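Juni 2025

Wenn der Kaufladen wandert: Vultville eröffnet Spielzeugverleih im alten Postgebäude

Vultville. Dreiräder, Murmelbahnen, Brettspiele, ganze Kaufladensortimente: Im früheren Postgebäude in der Bahnhofstraße lässt sich Spielzeug ab sofort ausleihen wie Bücher. Der Trägerverein Cellow hat dafür zwei Jahre lang gesammelt, sortiert, geschrubbt und repariert, und jetzt stehen 600 Spiele und Spielsachen in den Regalen!

Die Idee brachte Roksolana Melnychuk mit, die den Verleih leitet. „Bei uns zu Hause lag immer genau das herum, womit gerade keiner spielen wollte, und das kennen vermutlich alle Eltern“, erzählt sie. „Zwei Straßen weiter hätte sich ein anderes Kind riesig darüber gefreut. Also haben wir angefangen zu tauschen, erst im Treppenhaus, dann im Gemeindesaal, und irgendwann passte es dort einfach nicht mehr hinein.“

Eine Familienkarte kostet 8 Euro im Jahr. Damit dürfen bis zu vier Teile gleichzeitig mitgenommen werden, die Leihfrist beträgt drei Wochen und kann telefonisch verlängert werden. Fehlt bei der Rückgabe ein Würfel oder eine Spielfigur, ist das kein Drama: Im Hinterzimmer stehen Schubladen voller Ersatzteile, die Edvin Dahlgren nach Farbe und Größe geordnet hat. Er kümmert sich auch um die Werkbank, an der jeden zweiten Samstag gemeinsam geleimt, genäht und geschraubt wird. Kinder ab sechs Jahren dürfen selbst zum Schraubendreher greifen (und tun das mit großer Begeisterung).

Besonders gefragt war schon im Probebetrieb alles rund ums Kochen und Einkaufen. Kitas können deshalb fertig gepackte Themenkisten bestellen, etwa „Wochenmarkt“, „Baustelle“ oder „Picknick“. Die Kita Westo hat die ersten beiden bereits ausprobiert.
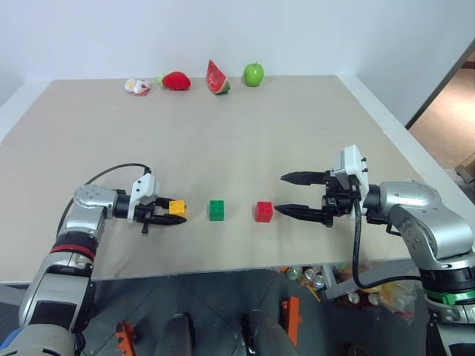 Spiellebensmittel wie Plüscherdbeere und Melonenstück, dazu drei kleine Bausteine.

„Unsere Gruppe hat einen ganzen Vormittag lang Obst verkauft, gewogen und wieder zurückgekauft“, berichtet Kita-Leiter Zeeshan Bukhari. „Die Preise waren abenteuerlich, die Stimmung war wunderbar.“

Die Regale und die Werkbank wurden mit 3000 Euro aus Spenden bezahlt. Im Oktober soll ein Spieleabend für Erwachsene dazukommen, für den noch Erklärerinnen und Erklärer gesucht werden. Gut erhaltene Spielsachen nimmt der Verein während der Öffnungszeiten gern entgegen, bitte keine Videospiele und keine Kuscheltiere ohne Waschetikett.

Geöffnet ist dienstags und donnerstags von 15 bis 18 Uhr. Der Eingang liegt auf der Hofseite, Kinderwagen können im Flur abgestellt werden.

Pressekontakt: Peter Beneš, Verein Cellow, Vultville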